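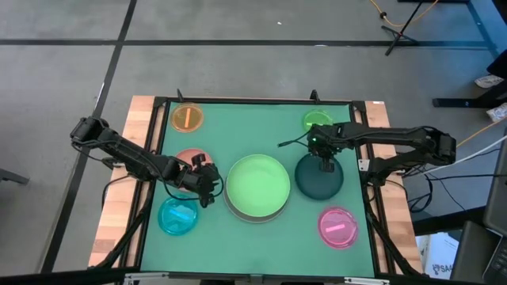 Most of the argument about teaching robots is about quantity. How many demonstrations, how many hours, how many people at the controls at once. I have spent enough time on the operator's side of it to think the argument is aimed at the wrong thing. I would take 65 careful demonstrations of stacking a plate over 800 rushed ones, and I would pay the person doing them more than we usually do.

Stacking plates is a good task to argue about. Anyone can do it, so it sounds like it should take an afternoon. You pick up one plate, put it on another, and go on until you have a stack. A child clearing a table does it while talking about something else. Through a pair of remote arms it is a different job. You can't feel the rim. You can't feel the moment the plate touches down. You have to decide by eye when to let go, and if you let go a bit high, the plate drops, slides and ends up off centre.

The robot learns whatever you did there. If you tend to drop it from a finger's width up, that is what stacking means to the machine.

I learned to do this under Idalina Pacheco, who ran the evening shift at Kisodeck when I started there in March. Her rule was that the first 15 demonstrations of any new task got thrown out, no matter how good they looked. People complained. It felt like unpaid practice, even though we were paid for it. I complained too. Then I watched my own early ones played back beside later ones and stopped. In the early ones I was stopping in mid-air all the time, working out what to do next with the arms hanging there. None of those pauses had anything to do with plates.

Pauses are the part that outsiders underrate. When a person hesitates, there is a reason in their head, and the recording doesn't hold the reason. It only holds two arms doing nothing. Murali Pai, who trained the models from our sessions, used to send back notes with times on them, and most of the notes were about stillness. He could live with a crooked stack. He could not do much with four seconds of me wondering which arm to use.

The usual answer is that volume sorts this out. Collect enough and the odd habits of one operator wash away in the habits of all the others. I think that's partly true, and it is the best case against me. Habits that differ from person to person will blur together. The trouble is that many of our habits are shared. Everybody on remote arms lets go too early, because holding on feels like it will drag the plate sideways. Everybody reaches for the nearest plate first. Everybody slows down when the supervisor walks past. You can add operators all year and those will still be in there.

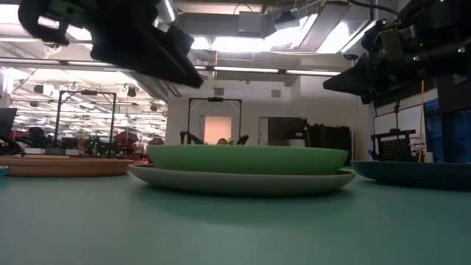
What helps is dull. Change where the plates start, and write down that you changed it. Swap the colours around so the order doesn't always follow the same one. Let the left arm do the work as often as the right, including for people who hate using their left. Stop when your hands get tired, well before the booking runs out. And record some demonstrations where the plate lands badly and the operator fixes it, properly and without fuss, so the robot has seen what fixing looks like. Catarina Carrilho fought for that last one for months. The system we used at the time marked any correction as a failure and dropped it from the set.

There is a fair objection about money. A careful session costs more for each usable demonstration, and a manager looking at a weekly chart will see a shorter bar. Žydrūnas Ots, who had to defend that chart, put it to me plainly: he could sell a big number upstairs and he could not sell a good pair of hands. I don't have a clever reply. I'd only say that a shorter bar is easier to explain before training than a robot that drops plates is to explain afterward.

I'd also like to see operators' names kept with their sessions, if they want them kept. We credit the people who write the code and the people who build the arms. The person who worked out how to lower a plate onto another one without any feeling in their fingers gets listed as a station number. That work is a skill — a small one, maybe, but it takes weeks to get and it shows in the result. When I moved on, my replacement got a one-page sheet on the controls and a login. Nothing on it mentioned when to let go.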